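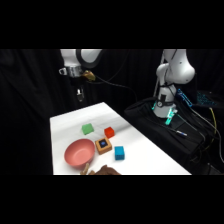
Every household with a child in it owns a bowl that has never held food. Ours came from a set of six, sold to us by a firm called Pundar as "everyday tableware," and within a month it had been requisitioned for blocks. The one on the white table is salmon pink, and it has the usual entourage: a green cube, a red cube, a cyan cube and a tan block with a dark blue circle on top that looks like a button and invites pressing. Put those in front of any adult and watch how long the adult lasts. I gave it four seconds.

Iresha Gunawardena has been selling secondhand toys since 2000, and she has no patience with the idea that blocks teach anything. "They teach you where your feet are in the dark," she told me, pricing a sack of them at her shop on Keler Street. She sells them by weight. Parents come in wanting matched sets and go home with whatever fell out of the scoop. 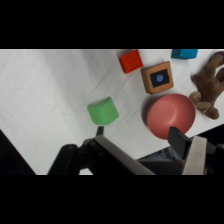

The odd ones go first, she says. A plain cube can sit in the bin until September, but anything with a dot, a groove or a bit of inlay is gone by lunch, usually in the pocket of somebody's father.

Her rival across the road, Nusrat Chowdhury, sorts hers by color and charges accordingly. She owns about 100 jars. I asked what happens to a block that is neither quite red nor quite orange, and she looked at me for a while and then went to help another customer.

I bought a jar of greens. They are in the pink bowl now, and the cereal is in a saucepan.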